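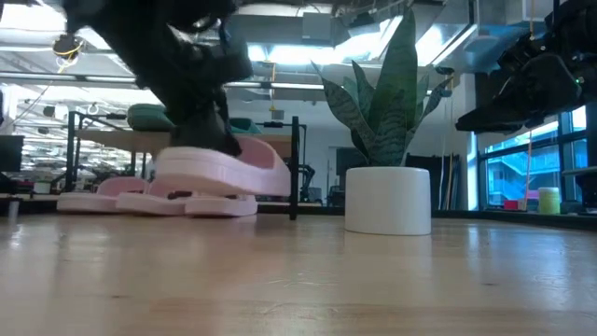 트랄게이트 생활문화관, 새해부터 실내화 대여 방식 바꾼다

낡은 천 슬리퍼 거두고 슬라이드 샌들로 교체… 보증금 2000원, 반납하면 전액 환급

입력 2021-12-30

세셀 지역의 트랄게이트 생활문화관이 새해 첫 개관일부터 이용객용 실내화를 슬라이드 샌들로 바꾼다. 그동안 현관 신발장에 꽂아 두고 누구나 꺼내 신게 하던 방식도 없어진다. 앞으로는 안내대에서 크기를 말하고 실내화를 받은 뒤 나갈 때 같은 자리에 돌려주면 된다.

문화관은 올해 마지막 주에 기존 실내화를 모두 거두고 새 실내화를 정리하는 작업에 들어갔다. 새로 들여오는 물량은 200켤레다. 발등을 넓은 띠로 덮고 앞뒤가 트인 형태로, 밑창이 두꺼운 편이다. 색은 연분홍, 회색, 남색 세 가지이며 색마다 맡은 구역이 다르다. 연분홍은 1층 마루방과 공예실, 회색은 조리실, 남색은 2층 열람실과 모임방에서 신는다.

1층의 결이 보이는 밝은 나무 탁자에는 연분홍 샌들이 흰 화분에 심은 산세베리아 곁에 나와 있다. 안내대와 이어지는 이 자리는 새해부터 실내화를 내주고 돌려받는 곳으로 쓰인다.

구역별로 색을 나눈 것은 조리실에서 신던 실내화가 마루방까지 들어오는 일이 잦았기 때문이다. 조리 수업이 끝난 뒤 밀가루나 기름이 묻은 슬리퍼를 그대로 신고 옆방으로 옮겨 가면 마루를 다시 닦아야 했다. 문화관이 10월에 이용객 500명에게 시설 불편 사항을 물었을 때도 가장 많이 나온 답이 실내화였다. 젖어 있다, 짝이 맞지 않는다, 맞는 크기가 없다는 내용이 주를 이뤘다.

기존 실내화는 개관 때 한꺼번에 들여온 천 슬리퍼였다. 크기가 두 가지뿐이어서 발이 큰 이용객은 뒤꿈치가 밖으로 나왔고, 어린이는 끌고 다니다가 계단에서 벗겨지는 경우가 있었다. 세탁한 뒤 마르는 데 이틀이 걸려 비가 오는 날이 이어지면 현관에 내놓을 물량이 모자랐다. 겨울에는 일부 이용객이 양말만 신고 다니기도 했다.

새 실내화는 물로 씻을 수 있다. 돌려받은 실내화는 안내대 뒤쪽 수거함에 모았다가 하루 두 차례 씻어 말린다. 오전 이용분은 점심시간에, 오후 이용분은 폐관 뒤에 처리한다. 씻은 실내화는 바닥이 위로 가게 선반에 세워 두고, 마른 것부터 크기별 칸에 넣는다. 문화관은 이를 위해 현관 옆 창고에 개수대와 철제 선반을 새로 놓았다.

크기는 어린이용 두 단계를 포함해 모두 여섯 단계다. 바닥 안쪽에 숫자가 적혀 있으며 선반 칸에도 같은 숫자를 붙인다. 가장 큰 칸은 290밀리미터까지 신을 수 있다. 발볼이 넓은 이용객은 한 단계 큰 것을 요청하면 된다고 문화관은 안내했다.

보증금 제도도 함께 시작한다. 한 켤레를 빌릴 때 2000원을 맡기고, 실내화를 돌려주면 그 자리에서 전액을 받는다. 현금과 문화관 이용권을 모두 쓸 수 있다. 정기 강좌 수강생은 수강증을 맡기는 것으로 보증금을 대신한다. 초등학생 이하 어린이와 단체 관람객에게는 보증금을 받지 않는다. 단체는 인솔자가 인원과 크기를 미리 알려 주어야 하며, 접수는 방문 이틀 전까지다.

문화관 측은 보증금으로 수입을 올릴 계획은 없다고 밝혔다. 문화관 관계자는 "한 짝만 남은 슬리퍼가 해마다 한 상자씩 나왔다"며 "빌려 간 것을 같은 곳으로 돌려받아야 씻고 말리는 순서도 지킬 수 있다"고 말했다. 폐관할 때까지 찾아가지 않은 보증금은 한 달 동안 보관한다. 기간이 지난 돈은 실내화 구입비에 넣고, 그 금액을 분기마다 현관 게시판에 알린다.

개인 실내화는 지금처럼 가져와 신을 수 있다. 다만 바깥에서 신던 샌들이나 슬리퍼는 허용하지 않는다. 조리실에서는 안전 문제로 발가락이 드러나는 개인 실내화를 신을 수 없고, 앞이 막힌 것을 준비하거나 안내대에서 조리실용 덧신을 받아 회색 실내화 안에 함께 신어야 한다. 덧신은 한 번 쓰고 버리는 제품이며 따로 돈을 받지 않는다.

실내화 공급은 세셀 시내의 신발 도매점 벨라미가 맡았다. 벨라미는 지난달 크기별 견본을 문화관에 보냈고, 문화관은 강좌가 있는 날마다 수강생에게 견본을 신어 보게 했다. 처음에는 밑창이 얇은 제품도 후보에 있었으나 겨울철 마룻바닥의 찬 기운이 그대로 올라온다는 의견이 많아 빠졌다. 두꺼운 밑창은 계단에서 발이 걸릴 수 있다는 지적도 나왔다. 문화관은 계단 끝마다 미끄럼 방지 띠를 새로 붙이고, 2층에 올라가는 이용객에게는 발에 맞는 크기를 고르도록 안내하기로 했다.

색을 두고도 의견이 갈렸다. 마루방을 쓰는 무용 강좌 수강생들은 때가 잘 보이는 밝은색이 낫다고 했고, 공예실 이용객들은 물감이 묻으면 지우기 어렵다며 어두운색을 원했다. 문화관은 두 구역을 같은 색으로 묶되 공예실 입구에 앞치마와 함께 물휴지를 두는 것으로 정리했다. 물감이나 풀이 묻은 실내화는 수거함에 넣지 말고 안내대에 말하고 건네야 한다.

현관 구조도 조금 달라진다. 벽을 채우고 있던 신발장 가운데 실내화 칸으로 쓰던 아래 두 줄은 이용객의 장화와 굽 높은 신발을 넣는 자리가 된다. 칸막이를 하나씩 빼내 높이를 키우는 작업은 이미 끝났다. 우산꽂이는 문 안쪽에서 바깥쪽 처마 밑으로 옮겼다. 신발을 갈아 신을 때 앉는 긴 의자도 하나 더 놓는다. 휠체어 이용객이 지나는 오른쪽 통로에는 의자와 발판을 두지 않는다.

거둬들인 천 슬리퍼는 상태에 따라 나눈다. 짝이 맞고 해지지 않은 것은 세탁해 플론게이트 공동작업장에 보낸다. 이곳에서는 목공실과 재봉실 사이를 오가는 이용자들이 작업용 실내화로 쓸 예정이다. 해진 것은 천과 바닥을 뜯어 분리한 뒤 천은 걸레로 쓰고 나머지는 폐기한다. 짝을 잃은 슬리퍼는 1월 둘째 주까지 현관 상자에 두었다가 함께 처리한다.

작업 기간에도 문화관은 평소대로 문을 연다. 다만 현관에 내놓는 실내화가 없어 연말까지는 이용객이 각자 준비해야 한다. 미처 가져오지 못한 사람에게는 덧신을 나눠 준다. 열람실 반납함은 현관 밖에 그대로 있어 책만 돌려주는 이용객은 신발을 벗지 않아도 된다.

새 방식은 석 달 동안 시범으로 운영된다. 문화관은 이 기간에 크기별 대여량을 적어 두었다가 부족한 크기를 더 주문할 계획이다. 보증금 액수와 구역별 색 구분은 3월 말에 다시 검토한다. 이용객 의견은 안내대 옆 종이함이나 전화로 받는다.

대여 시간은 개관 시간과 같은 오전 9시부터 오후 8시까지다. 마지막 반납은 폐관 10분 전에 마감하며, 저녁 강좌가 있는 날은 강좌가 끝난 뒤 20분까지 안내대를 연다. 시간이 지나 안내대가 닫혔을 때는 뚜껑이 있는 야간 수거함에 실내화를 넣고, 빌릴 때 받은 번호표를 다음 방문 때 내면 보증금을 돌려받을 수 있다.

플론게이트 공동작업장도 내년에 비슷한 대여 방식을 들이는 방안을 살피고 있다. 작업장 측은 트랄게이트 생활문화관의 시범 운영 결과를 받아 본 뒤 도입 여부를 정할 계획이다.

세셀 생활소식 편집부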